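Section 5. Setting Up a Wooden Work Surface

Applies to: Mullis hardwax oil, satin and matte
Revised April 26, 2020, by Myrtle Pruitt

Read this section before you open the can. The label on the can says the job takes an afternoon. In our shop it has never taken an afternoon, and we have stopped telling customers that it does.

5.1 Before you start

You will need the oil, two grades of sandpaper, a vacuum with a brush head, lint-free cloths, a white nylon pad and a metal bucket with a lid. The Stumadine applicator kit is sold as a required item. We don't think it is. A folded cotton cloth leaves the same finish on our test boards, and you can see through the sales sheet's claim of "professional results" as well as we can.

CAUTION: Cloths soaked in oil can heat up and catch fire by themselves. Lay them flat outdoors to dry, or put them in the metal bucket, cover them with water and close the lid. Do this every time you stop work, including for lunch.

5.2 Sanding

1. Clear the table and check for old finish. Put a few drops of water on the surface. If they bead up, there is still wax or varnish on it and you have more sanding to do than you hoped.

2. Sand with the grain using 100-grit paper until the color is even.

3. Vacuum, then sand again with 150-grit. Stop there. You may read that 240 or finer gives a richer look. With this product it closes up the wood, and the oil sits on top and stays tacky.

4. Vacuum again and wipe with a dry cloth. Skip the tack cloth. Some of them leave a residue.

5.3 Oiling

1. Stir the can slowly for 5 minutes. Shaking puts bubbles in it. The matting agent sinks to the bottom, and if it stays there your matte table will come out shiny.

2. Put down a small amount and spread it thin, working along the grain with the white pad. Most failed tables we are asked to look at had too much oil on them.

3. Wait 15 minutes, then wipe off everything that will come off. Look across the surface toward a window. Any wet patch you miss will dry as a glossy spot.

4. Leave it overnight. Apply a second coat the same way, only thinner.

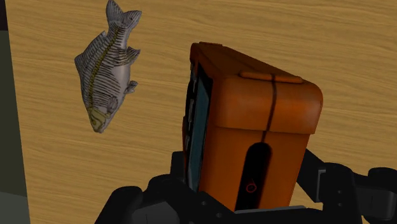 Fig. 5-1. Light tan wood with wavy grain. Toy fish at upper left.

NOTE: Color cards are printed on paper and your table is made of wood. Try the oil on the underside first. The "natural" shade still darkens pale wood, whatever the name suggests.

5.4 Curing

The surface may feel dry the next day. Feeling dry and being cured are different things, and the second takes two to three weeks in a heated room. Until then, keep water, hot cups and tablecloths off it. Rathore sells an additive that is supposed to cut the wait to two days. Santosh Bisht tried it on 50 sample boards in October and found no difference he could measure, so we don't stock it.

5.5 Care

Wipe with a damp cloth and dry right away. Avoid vinegar, ammonia and anything sold as a miracle spray. Lirkton refresher is fine for dull spots, though a dab of the original oil does the same job and you already own it.

If a ring or scratch appears, sand that spot lightly with 150-grit, oil it, wait 15 minutes and wipe. For black stains around metal objects, see Section 7.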